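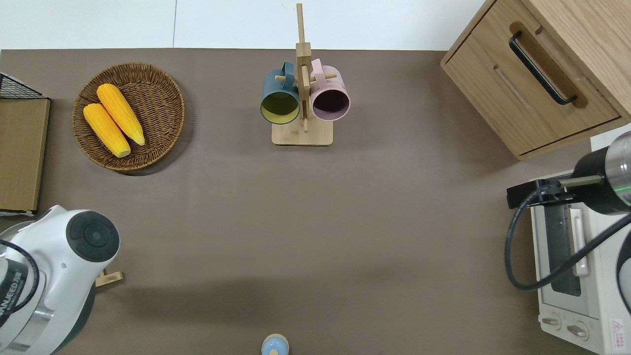
2021-09-15

Notes on looking after a club kart between meetings. They apply to a four-stroke rental-derived chassis or a small two-stroke with a chain drive, kept in a domestic garage and worked on with ordinary hand tools. Where the engine or chassis manual gives a different figure, use the manual.

## Before anything is taken off

Write down the current settings first. Front and rear track width, ride height, seat position, sprocket sizes and cold tyre pressures all go on one sheet, dated, with the circuit name at the top. My sheet for Andwood covers most of two seasons and has saved more time than any tool I own.

Mark the hubs against the axle with a paint pen before loosening them. A line across both parts is enough. Tape works but lifts when degreaser gets under it.

## Cleaning

Do not use a pressure washer. It pushes water past the seals of the axle bearings and into the kingpins. A stiff nylon brush, a bucket and a spray degreaser will do the whole chassis in an hour.

- Plug the carburettor inlet and the exhaust outlet with clean rag, and leave a tail hanging out so that it is seen.
- Spray from the bottom of the chassis upwards, brush, then rinse from the top.
- Keep degreaser off the brake disc and pads. Brilto is fine on painted tube but leaves a film on discs, so wipe these separately with brake cleaner.
- Dry the tube with a cloth and go over the welds with a torch. Cracks usually start near the seat stays and at the front of the side rails, and show as a thin dark line which comes back after wiping.

Rubber pick-up on the floor tray comes away with a plastic scraper. A steel one leaves scratches which hold dirt.

## Chain and sprockets

Soak the chain in paraffin overnight in a lidded tin, brush it and hang it to drain. Lubricate the inside run, where the rollers meet the side plates. The outside run collects grit and needs very little.

Lay a straight edge against the face of the rear sprocket and bring it forward to the engine sprocket. It should touch both faces along their full width. If there is a gap, move the sprocket carrier and leave the engine where it is.

Check the slack at the tightest point of rotation. Chains do not wear evenly, and one set at a loose point will bind half a turn later. Replace a chain that can be pulled clear of the rear sprocket by half a tooth.

## Brakes

Spin the axle by hand and listen. A regular scrape once per turn means a bent disc or a carrier which is not square. A constant drag is more often a sticking piston.

Brake fluid takes up water from the air. Bleed the system at the start of the season in any case, and again if the pedal goes soft. An opened bottle should not be kept from one year to the next. Check which type the seals need before buying any - DOT 4 and mineral fluids are not interchangeable.

The safety cable between pedal and master cylinder should have a little slack at rest. Replace it if a single strand is broken.

## Tyres

Store slicks off the kart, in the dark, in closed bags. Bin liners are adequate. Keep them away from the boiler and from any electric motor, including a chest freezer. Stand them upright and turn them once a month.

Use a gauge that reads to a tenth of a bar or better, and use the same one every time. Two cheap gauges seldom agree, and consistency matters more here than the true value. Wiesława Walczak, who scrutineers at Rudov, checks hers against the club's gauge each January and writes the difference on the case.

## Fasteners

Nyloc nuts are good for a few uses at most. If the nut can be run down past the insert with fingers alone, throw it away. Wheel nuts and steering bolts get new ones at every strip-down.

Sort the rest into jars by thread, with the spanner size on the lid. M8 goes in the largest jar. Anything bent or stretched goes straight into the scrap tin - do not put it back "for now".

## Fuel

Drain the tank and the carburettor bowl if the kart will stand for more than a fortnight. Premix goes off faster than plain petrol. Write the ratio and the mixing date on the can.

Petrol and used rags should be stored outside the house. Oily rags are spread flat to dry outdoors before disposal, never balled up in a bin.

## Part numbers I keep looking up

- Bhutto axle key, short: 509
- Bhutto rear bearing, sealed: 2280
- Bhutto brake pad set: 3494

The older bearing fits the same carrier but has a wider inner race, and needs the grub screws changed as well.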